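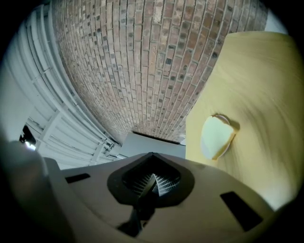
Cleaning and sealing an interior brick wall in a workroom

Posted by Ilaria Vitale in Walls and Masonry, March 2020
Views: 3000

I have taken over a ground-floor workroom in Maltthorpe with one exposed brick wall. The bricks are red-brown for the most part, with paler tan and salmon ones mixed in, and a lot of them carry dark, nearly black spots. The mortar is light gray. The wall is interior on both sides, so rain is not a factor. It was sandblasted by a previous owner, date unknown.

The problem is dust. I wipe the work table in the evening and by morning there is a fine reddish film on it again. We handle light-colored fabric and soft pieces there (pale yellow and mint green at the moment), so the film shows up on the goods. If I draw a dark cloth across the brick it comes away pink. The mortar sheds a little sand when rubbed with a thumb, but I cannot push a key into it.

What I need to know:

Can the wall be cleaned without flooding the room? There is a power strip on the floor and a wall socket near the corner.

Are the black spots soot, mold or part of the brick? They do not smell and they have not changed since February.

Which sealer will stop the dusting and leave the surface matte? The local store carries Cirnelard Masonry Binder and Clornix Clear. The second costs 49 a can and the label says "satin".

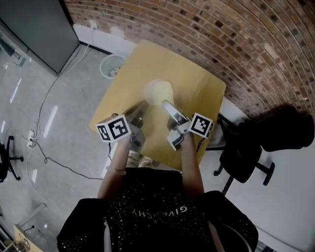 The floor is polished concrete, so anything that drips needs to come off it without etching. I would also prefer to keep the white baseboard in place, but it can be removed if the bottom course has to be treated. Room temperature is steady and there is one window that opens.

Ustyna Horobets
Accepted reply, 39 votes

Take the spots first. On brick of that type, dark spots are commonly iron or manganese in the clay that came to the surface in firing. Put a drop of household bleach on one spot and leave it for ten minutes. Mold will lighten. Soot will not lighten but will smear under a damp white cloth. If neither happens, the spot is in the brick and no cleaner will remove it. Rinse the test area afterward.

For the cleaning, do it dry. Turn off the circuit feeding the socket, unplug the power strip and lift it off the floor. Vacuum the wall with a soft brush attachment and a HEPA filter, top to bottom, then go over it with a stiff nylon brush and vacuum again. Do not use a wire brush. Steel fragments lodge in the face and rust. A third pass with a barely damp sponge is enough to pick up what remains. No acid in that room – it will mark the concrete on contact.

Sandblasted brick has lost its fired skin, so some dusting will continue until the face is consolidated. Use a water-based penetrating product, not a film-forming one. The word "satin" on the second can suggests a film, and I would pass on it. Read the data sheet for the first and check that it is rated vapor permeable. Apply two thin coats with a wide brush and work it into the joints. Allow 7 days before you put fabric anywhere near it.

Mask the baseboard with tape and leave it on. Lay plastic sheeting over the first yard of floor and tape it to the top edge of the baseboard. Wipe drips with water while they are wet.

Test one brick low down in a corner before anything else. All penetrating sealers darken salmon-colored brick to some degree, and the pale ones will move more than the red ones.

Boiko
4 votes

I just used watered-down white glue on mine, one part to five of water. Stopped the dust, cost next to nothing. Went a bit shiny in patches. Would not do it on an outside wall.

Ilaria Vitale
Comment on the reply by Ustyna Horobets

Bleach test done on four spots in different courses. No change and no smear, so they stay. The Cirnelard sheet does list it as vapor permeable. Is a foam roller acceptable, or does it have to be a brush?

Ustyna Horobets

Brush. A roller bridges the joints and the mortar is where half of your dust comes from.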